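Work diary

Wednesday, April 29, 2026

Up at the usual time. Rain until the middle of the morning, then gray and dry. I had meant to start the day with the invoices from Medrano and didn't get to them until after supper, so this entry is mostly about the rack.

First thing was the table. I oiled it over the weekend and was worried it would still be tacky, but it was fine to the hand. The wood has come up pinker than I wanted. I put that down to the oil, a tin from Adska that says "natural" on the lid and was the only one they had in the small size. The shine is uneven too. I like a duller surface for working on, mainly so a dropped screw shows up. I may go over it with a fine pad in June when the windows can stay open all day. Until then it will do. The joins between the boards have stayed tight through the winter, and that was the real worry after the heater trouble.

I wiped it down with a dry rag, got the crumbs out of the long join with a toothpick and put my mug on the windowsill where it belongs. The last ring took half an hour to sand out and I don't want to do that again. 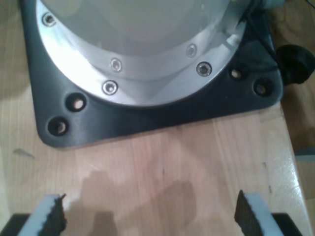 The rack

Gumaro Esquivel came by at the start of the morning with the shelf brackets and stayed for coffee. He wanted to know why I had put the rack on a block instead of straight on the floor. Two reasons. The floor is not level at that end, and my back is not what it was. With the block under it I can get to the front ports from a low stool. He said a proper stand would be better and I said he was welcome to buy me one.

The bubble wrap on the block was the leftover black roll from the Drekon delivery. I had been meaning to throw it out. It stops things sliding and saves the paint on the base plate, and it is a bit kinder on the knees when I lean in. The board goes underneath the lot to keep the weight off the floor. I did drag the old cabinet across that floor once, in the first year, and the mark is still by the door.

I kept the order of the equipment as it was. The switch stays at the top, where I can see the port lights without bending down. The unit with all the old-style connectors stays in the middle. I don't use most of those sockets now, but there is one serial lead I still need for the Grullberg job, and every time I think of pulling the unit out they call with another question. The bottom one I leave alone.

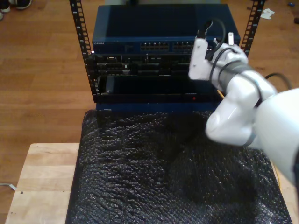

Netgear switch at the top of the rack, block and bubble wrap underneath.

The posts got a wipe while I was down there. Dust gets into the little holes and a cloth only pushes it further in, so I used the soft paintbrush. It worked well enough on the front. I didn't do the backs of the posts. The light was poor on that side and the extension lead for the lamp has gone missing again, probably into Gumaro's van.

Lunch was the rest of the bean soup and the heel of the bread. I read the paper standing up.

Cables

The afternoon went on patch leads. I have been putting this off since the winter. Everything was in one deep crate, all the lengths together, some with a broken clip and a few I had marked with tape as bad and then thrown back in with the good ones. I don't know why I do that. If a lead is bad it ought to go straight in the scrap bag. I have written this down here before, and here I am writing it down again.

The system, so I can find it later: yellow is for the switch to the wall, blue is for anything on my own desk, gray is for whatever goes out to a customer. The short yellow ones hang on the left hook. The long ones are coiled with a hook-and-loop strap and go in the top drawer. No more cable ties on coils. I spent too long today snipping them off, and I nicked one good lead doing it.

The tester needs a new battery. It went dim halfway through, so the last handful got checked by eye only and are in a separate bag marked "test again."

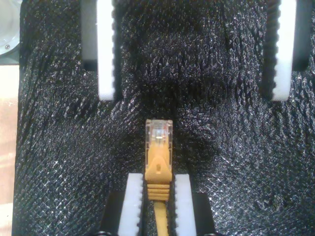 The clips are the part that goes first. The wire itself lasts for years if it isn't bent hard near the plug, but the little tab snaps off if you pull it backward through a bundle, and then the plug sits in the port looking fine and falls out when a door slams. I ended up with 14 in the scrap bag. Some of those could have new ends crimped on. I have the ends and the tool, but I can buy short leads for less than my time is worth, and I only bother with the long ones.

I also relabeled the wall sockets. The old labels had gone brown and two of them were plain wrong, left over from when the desk was on the other side of the room. Pencil first, then the label printer. It jammed once. The tape is nearly out, so that goes on the list with the battery.

Spent today: $210, almost all of it the brackets, which I paid Gumaro for in cash. He tried to round it down and I wouldn't let him. He drove across town for them.

Evening

Did the Medrano invoices. One was made out to the old address and has to go again. I called the Grullberg people back at 5 and got the answering machine, so that moves to tomorrow.

Still to do:

Battery and label tape
Backs of the rack posts, with the lamp
Ask Gumaro about the extension lead
Test the leads in the bag
Fit the brackets – pilot holes first, the wall is hard there
Resend the invoice

I swept up the snipped cable ties before I shut the door. They get everywhere and the cat eats them. She was asleep on the coat pile most of the day and took no interest. The rain started again after dark. I moved the empty crate away from the window in case it comes in at the corner like last time, and left the scrap bag by the door so I take it out with me in the morning.

Bed late. Knees sore.

Shares: 5 | Comments: 2

Contact | Back to top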